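Notes for the Bivimness egg talk, September version

(Hall opens at 6:30, I start at 7. Water bottle. Glasses. The flashlight for candling, and CHECK THE BATTERY because last time it died in my hand in front of everyone.)

## Opening

Hi everybody, thanks for coming out. I keep hens at Stulta, the little place past the feed store on the Ilance road, and if you've ever bought a carton from the cooler at the end of my driveway then we've sort of met already.

I was asked to talk about chickens, and I said could I please just talk about eggs? Everybody talks about the birds. Coops, breeds, what to do about the raccoon. I love all that, but most of the questions I get at the cooler are about what's on the shell. Is that dirt? Is that a crack? Do I have to wash it? So tonight is the outside of the egg, nest to fridge.

(Ask who keeps hens. Ask who wants to. If it's mostly buyers, cut the nest box part short and spend longer on the fridge part.)

## Part one: it starts in the nest

Most of what ends up on a shell got there in the nest box, so I'll start with bedding and then I promise I'll stop talking about bedding.

I use pine shavings, deep, deeper than you'd think. I tried straw for two winters and the eggs kept rolling down to the boards. I know people who swear by straw and their eggs come out beautiful, so do what works in your boxes. Roll-out trays are great too if you've got the money. I priced them. I have shavings.

Things I do every day:

- collect in the morning, then again around 3 when it's hot
- pull out anything nasty with my hand (glove!) and top up with a fresh scoop
- shoo whoever is sleeping in there. Hens that sleep in the nest poop in the nest, and that is the whole mystery of dirty eggs at a lot of houses

Rain is the other thing. Wet feet, muddy nest. I put a strip of old carpet by the pop door a while back and it helped more than anything I've bought. It looks terrible. I don't care.

(Tell the pocket story here: coat pocket, forgot, sat down in the truck. Keep it short, the front row has heard it.)

Baskets: don't pile them deep. Anything on the bottom is holding up everything on top, and the little hairline cracks happen right there on the walk back to the house. I stopped using my big wire basket even though it was a gift and it's gorgeous, it now holds onions.

## Part two: reading a shell

Okay, this is the part I got excited about, so slow down, me.

When you get eggs indoors, put a few out on something pale, with a light overhead, and look at them. Really get down close. You can't do this in the carton, since the carton hides half the egg. On a pale surface everything shows: specks, smudges, little thin lines, the shine or the lack of it. And look how many different browns there are before you even get to the marks! People ask me for "the brown ones" like it's one color.

(Click through these three slowly. Let people squint. Don't talk over them too much.) 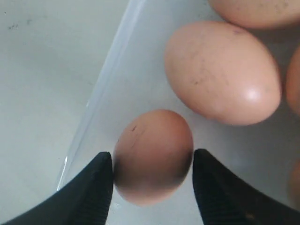
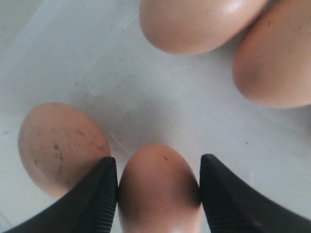

Brown eggs, and plenty going on with the shells if you look close.
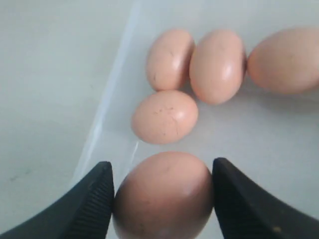
So how do you decide what's what? My way goes like this, and it takes a few seconds an egg once you've done it for a while.

First, thumb. Rub a dry thumb across the mark. If it moves, it's dirt or a bit of dust, and a dry cloth will probably take care of it. If it doesn't move and it feels smooth, it may well be pigment. Brown eggs get their color late, near the end of the trip through the hen, and it doesn't always go on evenly. Speckles are pretty! I used to put the speckled ones at the back of the carton and now people ask for them.

Second, nail. Very lightly. If you can feel an edge or a line catching, get suspicious.

Third, light. This is where the flashlight comes in. (Turn off the hall lights, the switch is behind the coffee table, not by the door.) Hold the egg up against the light in the dark and turn it. A crack shows up as a bright thread. A plain scratch or a smear won't glow like that. You'll also see the air cell at the fat end, and you can pass the egg around if people are gentle.

I did a little log this spring, because I wanted to know how bad my nest boxes were. I wrote down 221 eggs, and I only had 5 with cracks I could see by candling. I'd thought it was far worse. Now, that's one yard and one spring and me with a pencil, so please don't go quoting it to the extension office.

What I do with a cracked one: if it's cracked and leaking, it goes out, no debate. I don't sell cracked eggs, period, even the faint ones. I've heard all the arguments about cooking them right away and I'm not going to be the one who tells you it's fine.

## Part three: to wash or not

(This is where the hands go up. Take questions but keep it moving, we lost twenty minutes here in the spring.)

The egg comes with its own coating, called the bloom, and it helps seal the pores. Wash the egg and you take that off. So my first choice is always dry cleaning: a dry cloth, or a bit of fine sandpaper on a block for the stubborn spots. Light touch. You're after the spot and you want to leave the rest of the shell alone.

If an egg is too dirty for that, I wash it, and these are my rules:

- water warmer than the egg. Cold water makes the inside shrink a bit and can pull dirty water in through the shell
- never soak. Run it, wipe it, done
- dry it right away with a clean towel or paper towel
- straight into the fridge, and it stays in the fridge

And some eggs are just too far gone. I used to stand there scrubbing one awful egg for ages like it had done something to me. Let it go. It's an egg, there'll be another one tomorrow.

If you sell, look up your own state's rules before you listen to me. They're different all over, on washing and labels and temperature, and they change. I check mine every year.

## Part four: cartons and fridge

Pointy end down. The air cell is up in the fat end and it keeps the yolk sitting better in the middle. I was skeptical, then I hard-boiled a batch stored both ways and my deviled eggs told me everything.

I buy the Ebihara pulp cartons, plain gray, no printing, and I stamp the date on the lid myself. If you bring cartons back to me I'm thrilled, but only clean ones please, and tear off the old label. I can't use foam ones with egg dried in the cups. (Be nice when you say this. Somebody in the room did it.)

Keep them on a shelf and not in the door. The door warms up every time a teenager stands there thinking. Keep them away from the onions too, shells are porous and eggs do pick up smells.

Freshness: float test. Bowl of water, egg goes in. Lies flat, very fresh. Stands on end, older, great for boiling and easier to peel. Floats, it's old, and I toss those. The test tells you age and that's all it tells you, so crack eggs into a cup first if you're not sure. I do it every single time I bake, ever since a certain pound cake.

## Wrap and table

Flashlights are on the side table with a bowl of eggs, come and candle a few yourselves. Wash your hands afterward, the sink is down the hall on the left.

There's a sign-up sheet for the nest box afternoon at Stulta. Bring boots. We'll do bedding and I'll show you the ugly carpet.

(Things to remember for next time: bring 2 extra towels, a bigger bowl, and a handful of white eggs so people can compare. Ask if the hall will let us use the long table. Take the eggs home with me, don't leave them in the hall fridge again.)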